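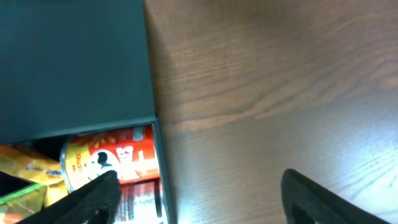 Norbert Murín: ok but is the Machala kit something a small shop could buy and use, or is it a toy for people who already know how to do all this?

Fair question, and too long for one reply, so I'm making a thread. I've had the two-arm Machala on my table for 18 days now. Wenach sells it, I paid full price, and they don't know I'm writing this.

What you get: two arms, the rail they mount on, wrist cams, power supplies, and a bag of hardware that is way more generous than it needs to be. You bring your own computer and your own table. Mine is wood and kind of shiny, more on that in a minute.

Setup took me one long evening. The printed guide is fine up to calibration and then it just sort of wanders off? I ended up on the Ditbridge forum at midnight reading a post from someone who'd had the exact same problem with the elbow joint (thank you, whoever you are). After that it went smoothly.

My test job is packing snacks, because I do gift boxes on the side and it's the part I hate most. Cans and wrapped stuff into a lidded box. Sounds easy! Cans roll, wrappers crinkle and slide, and the lid wants to be in the way of everything. 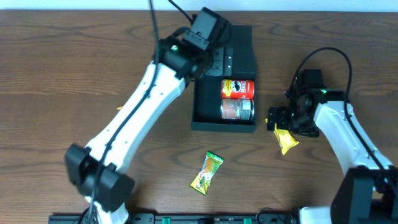

Let's talk grippers, because that's what you're really paying for. The fingers are simple and they're better with soft packaging than I expected for the price. The trick I've settled on is going for one end of the wrapper, like the right arm has the yellow packet there, pinched up top with the rest hanging down. Grab one in the middle and it folds over, and then good luck laying it flat next to two cans.

Stuff I don't love: the cables. They run along the outside of each arm and you have to leave enough slack for the wrist to turn, so there's always a loop up there waiting to catch on something. I've re-tied mine 3 times. Wenach sells a cable sleeve as an add-on and I think it should be in the box, period.

Teaching it is the fun part. You drive the arms through the job yourself, the software records it, and when you've got a pile of good runs you train on those. I did 32 runs for the first try and got something that was very confident and very bad at cans. More runs with the box shifted around on the table helped a lot -- way more than doing the same neat run over and over.

You can train on your own machine or send it off to Risstead, the hosted service they bundle a free month of. I've tried both. Risstead is faster and the dashboard is nice and clear, but it goes to $19 a month once the trial ends and I haven't decided if I'm keeping it. If you've got a decent graphics card I'd skip it. 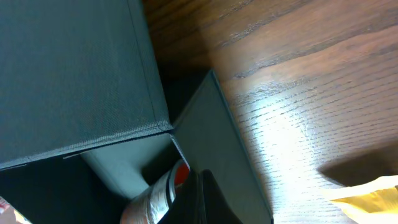 Wrist cam, gripper finger in close by the can.

The wrist cams are the thing I'd fight for if Wenach ever tries to make them optional. From overhead, the walls of a box hide a lot, and the close-up view gets down to where the can is. My one gripe is glare. On a glossy tabletop you can get a big white patch from the light, and I'd rather not have that in my training runs. I'm going to try a cloth or a matte mat. If anyone's done that with this kit, tell me what you used!

Support, since a couple of you asked in DMs. I wrote to them twice. First answer came the next morning and fixed my problem (wrong port setting, my fault). Second one took most of a week and told me to update the firmware, which I'd already said I'd done. So, half a gold star.

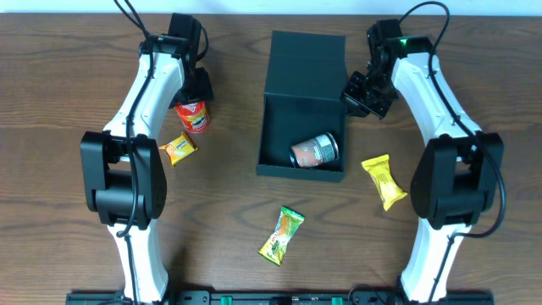 On noise: quieter than I was braced for. There's a hum and a little chirpy whine when both arms move at once, but I can have a podcast on in the same room. The dog left the first day and has since come back.

Speed is where you need to be realistic, Norbert. I pack a box by hand a lot faster than it does. If you want to save money on labor this month, don't buy it. If you've got patience and a boring job with the same items every time, and you like tinkering, I think it's a good buy -- just plan on spending your evenings with it for a while.

Next up for me is getting it to close the lid. I've been putting that one off. Will add to this thread when I've got something to show, and if you have questions about the calibration mess, ask here and not in DMs so other people can find the answer.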